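Paltside Bench Arm: Set-up Guide
Section 5: Failed Picks, Dropped Blocks, Stalls

Read before you call anyone. Most of the calls in June came down to this section. Notes by Viktória Győri, changes from Hajnalka Borbély. Send corrections to either of us.

CAUTION: Hand stays off the stop button only if your other hand is on it. Never reach between the fingers with servo power on. A stalled arm can still jump.

5.1 Codes you will see

3209: pick missed. Gripper closed on nothing.
3241: servo overload. Arm freezes where it is and stays stiff.

Clear 3209 from the console. 3241 needs a power cycle, see 5.4.

5.2 Missed pick (3209)

1. Press Stop. Leave the block where it is.
2. Look at where the fingertip ended up compared to the block. Short? Past it? Off to one side? Write it down.
3. Check the lamp. Strong glare on a white table throws off the block finder, worst when the block sits close to the edge of the bright patch.
4. Turn the lamp away or dim it. Run Find Block again.
5. Still off by the same amount, same direction: redo the table calibration (Section 3). Off by a different amount each time: it's the light, go back to step 3.

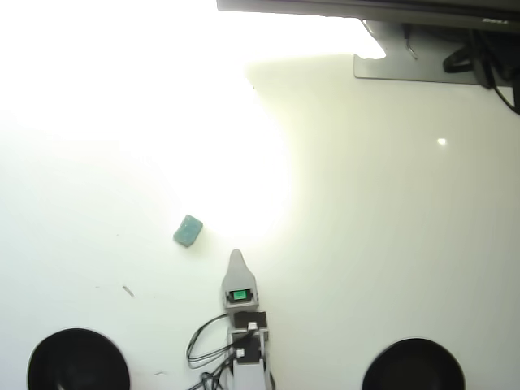

Fig. 5-1. Block beside the fingertip, near the edge of the glare. Green light on the finger housing.

Note: a green light does not mean the pick was good. It means the controller has power and is talking. We keep getting asked.

5.3 Block held crooked

Grip is on, block is tilted. Do not carry on with the run. A tilted block can slip out on the way over and the log will still say Done.

1. Pause, not Stop. Stop releases the grip on the older Csizmadia firmware.
2. Lower the arm until the block is just over the table.
3. Open the gripper from the console. Let the block settle by itself.
4. Back the arm off and pick again from the long side.

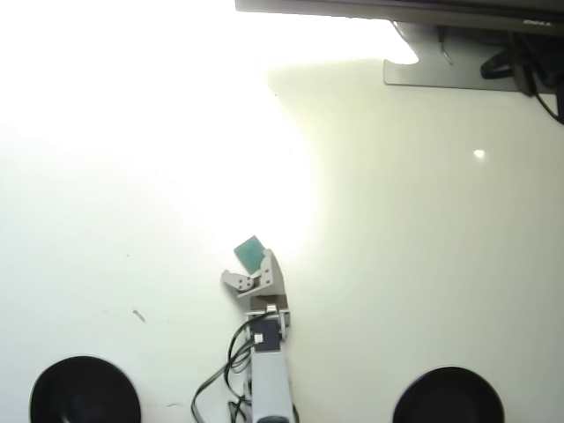 If it tilts again, check the finger screws. One loose finger is enough to do it. Tighten snug, no more, the holes strip easy. Then set grip force to 23 and try once more. Do not go higher to make up for a bad angle, that is how you get a 3241.

5.4 Overload (3241)

CAUTION: Support the arm before cutting power. It drops when the servos let go. Keep fingers clear of teh brackets.

1. Hold the arm by the lower link. Cut servo power at the supply.
2. Wait for the light to go out.
3. Check every servo plug. White plugs, push them in till they seat. A half-seated plug gives the same code as a real overload.
4. Follow the cable loop by hand from top to bottom. It needs slack. If it pulls tight at full reach, re-tie it lower down.

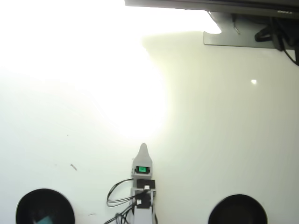 5. Power back on with the arm clear of everything. Jog each joint a little, both ways, slow speed.
6. Any grinding, or one joint lagging the rest: power off, tag it, swap the servo. Don't run it "just to finish the batch".

Note: replacement plugs come from Clusuveck. The Grustamwood ones look the same but the latch is shallower and they work loose.

5.5 Parking before you walk away

Do this after any fault, even a cleared one.

1. Clear the work area.
2. Send Park. Arm folds back low, out of the middle of the table.
3. Look at it. Console can say Parked when a joint has quit partway, so dont go by the screen.
4. Servo power off, then the lamp.
5. Write the code and the time in the bench log.
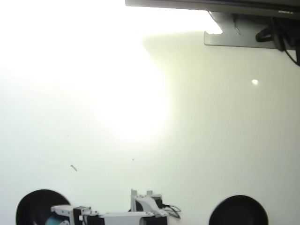 Fig. 5-2. Hardware low at the near edge, between the black disks. Table clear ahead of it.

If Park gives 3241 again, leave power off and tag the bench. Go to Section 6.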